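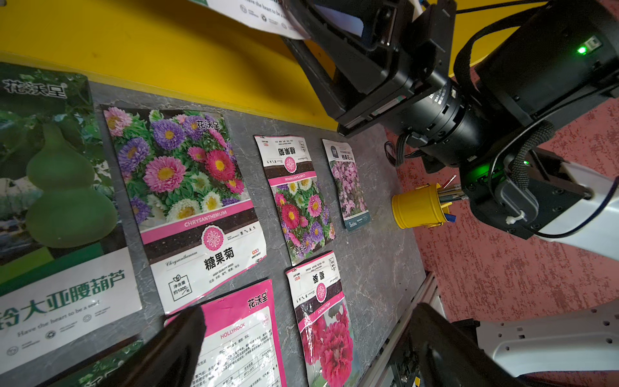 The Lokham 2763 is a housekeeping cart built for small hotels and inns, the kind of place with narrow halls, one slow elevator and thresholds that have been painted so often they're practically speed bumps. We love this cart! It rolls quietly, it turns in its own length, and it carries a full morning of linens without blocking the hall for guests on their way to breakfast. And because so many inns now put out little extras with the soap and coffee, the top tray has a lip all the way around. A packet of aster seeds or bottle gourd seeds for guests to take home, a small yellow cup of pens for the desk, whatever your house gives out, it all stays put when the front wheels meet the carpet edge.

Posted 12 March 2025 by the Nadinent product desk

We use cookies to remember your cart and your region. By staying on this page you agree to our cookie policy.

What's on it

The frame is welded steel tube with a powder coat that wipes clean with any mild soap. Empty, the whole thing weighs 58 pounds, so one person can get it over a door sill (two is easier if it's loaded with bath towels). There are 2 full-depth linen shelves, and both can be moved up or down without tools. Just lift, slide and drop them back onto the pegs.

Above the shelves is our favorite part, the supply tray. It has seven sections with lift-out dividers, so you can leave it chopped up for shampoo, tea bags and shoe wipes, or pull a few dividers and make room for tissue boxes. The tray itself comes off too, and it goes in a regular kitchen sink for washing.

Bags hang at both ends, one for laundry and one for trash. They clip on with big spring hooks that work with gloves on, and they unzip down the front so you never have to lift a full load of wet towels up and over the rim. Your back will notice by the second floor.

Wheels

Two fixed in the back, two swivel in the front, all soft gray rubber. We changed the swivel casters in December after the crew at the Thakur House in Grultton told us the old ones picked up carpet fringe. The new ones have a closed hub. If you bought a 2763 with the open hubs, the new casters fit the same sockets and you can order them as a set. The brake is a wide foot pedal on the left side, green for go and red for stop.

Bumpers run around all four corners and they really do save the wallpaper.

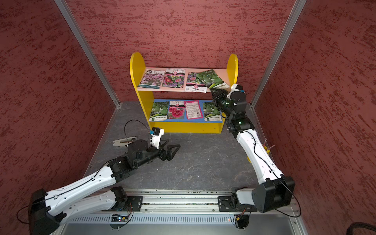
Two-tier yellow shelf with seed packets laid out face up.

Choosing your setup

The standard cart has open sides, which most inns prefer, as you can see right away what's running low. If you have to leave carts in guest hallways, add the locking front panel. It folds flat along the side while you work and takes a small padlock (not included). There's also a vacuum hook and a clipboard holder. The holder takes a regular letter-size board and sits just below the handle, tilted so you can read the room list while you push.

Colors are sand, slate and dark green. The bags come in black only for now, though we've had plenty of requests for tan and we're working on it!

Care and parts

Wipe the frame weekly, wash the bags cold and hang them to dry. Check the caster bolts once a season with the wrench taped under the lower shelf. Every part of the 2763 can be ordered singly, down to the divider clips. Have the number from the plate near the brake pedal handy when you write.

Recently added
Lokham folding luggage rack, wide strap
Nadinent hallway linen hamper with lid
Replacement caster set, closed hub
Clip-on vacuum hook
Bedside water tray, stackable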